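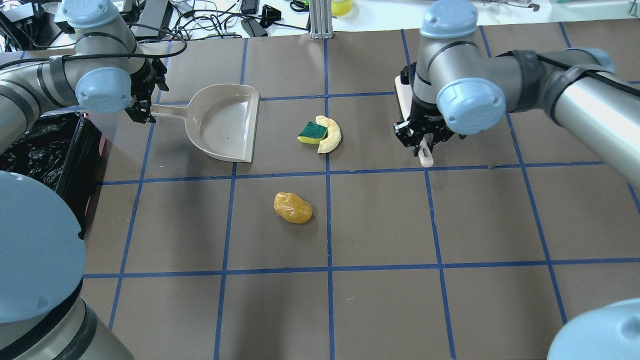
Dustpan and brush over the taped squares.

Forums > Listening > Apps & Streaming > Playlists

Moved 43 playlists to Stallow, half the tracks are the wrong version

Hằng Ông
27/07/2023

Ok so quick background. Used Trorier for years, mostly electronic stuff, lots of old 12 inch mixes and a few long ambient things. Price went up again so I switched to Stallow and used the Nigatu transfer thing to bring the playlists over. Took most of an evening. It said 43 playlists, all complete, zero missing. Great.

Except no. Started listening yesterday and so many are wrong. Extended mix turned into the radio edit. Live version where it should be studio. One of them is a karaoke version, I mean come on. And my big ambient playlist stops at 500 tracks, should be a lot more than that. No error anywhere.

Things I tried:
- ran the transfer again on one playlist, got the same wrong tracks plus duplicates of everyting
- logged out and in
- deleted the app, put it back

Is there a setting I missed? Do I have to fix these by hand? I still have Trorier until the end of the billing period so the originals are there. Don't want to pay for both. On the phone mostly, laptop if I have to.

Shares: 6

finddale_nights

There is a setting, it's just hidden. In Nigatu go to the transfer screen on the LAPTOP (phone version doesn't show it, at least mine doesn't), pick one playlist, then Advanced, then Matching. Default is "title and artist". That's why you get the radio edit - same title, same artist, it grabs whatever is most popular. Change it to "title, artist and length". Leave the tolerance at 6 seconds. I tried tighter and it threw out good matches, remasters are often a few seconds off.

Then do this in order:

Delete the bad playlist on Stallow first. The whole thing. If you don't, it adds on top, which is the duplicates you saw.

Run the transfer again for that one playlist. Look at the "not matched" list at the end and save it. You will get one this time. That's good, it means it stopped guessing.

Search the unmatched ones yourself. Old 12 inch mixes are often filed under the compilation and not the artist, so search the mix name plus the word "extended". Some just aren't on Stallow. I had 14 I never found, mostly early 90s rave singles on tiny labels. Bought a few as files and uploaded them.

The 500 thing is separate. It's a cap per transfer on the free plan, not per playlist. Split the ambient one into parts on the Trorier side, move each part, then join them again on Stallow (select all, Add to playlist). Keep the parts in order or the running order gets scrambled and with ambient you'll notice.

Do not cancel Trorier until you've checked. When my account closed the playlists went with it, and Nigatu only keeps its own copy of the list for a short while.

Also export everything to a text file while you can. Same Advanced menu, bottom. Ugly but it has album names and lengths in it, saved me twice.

dubplate_ray

just switch back lol. Stallow search is bad for anything before 2000. I lost my whole dub folder in April and gave up

modular_mo

Agree with the matching setting. One thing to add - DJ mixes. If it's one long track the length match works fine. If Trorier has it split into chapters and Stallow has it as a single file, you get nothing, or worse the original tracks unmixed. No fix that I know of. I just save the mix as an album on Stallow and take it out of the playlist.

And check crossfade in Stallow's playback settings, it was on by default for me. Made all the gapless albums sound broken, thought it was bad matches for a week. Turn it off, then go back and listen befor you delete anything else.

Hằng Ông

Thank you!! Found it, it was only on the laptop like you said. Did two playlists so far and the mixes are the right ones now. Unmatched list is long but fine. Crossfade was on too, off now. Doing the ambient one tonight.

4 comments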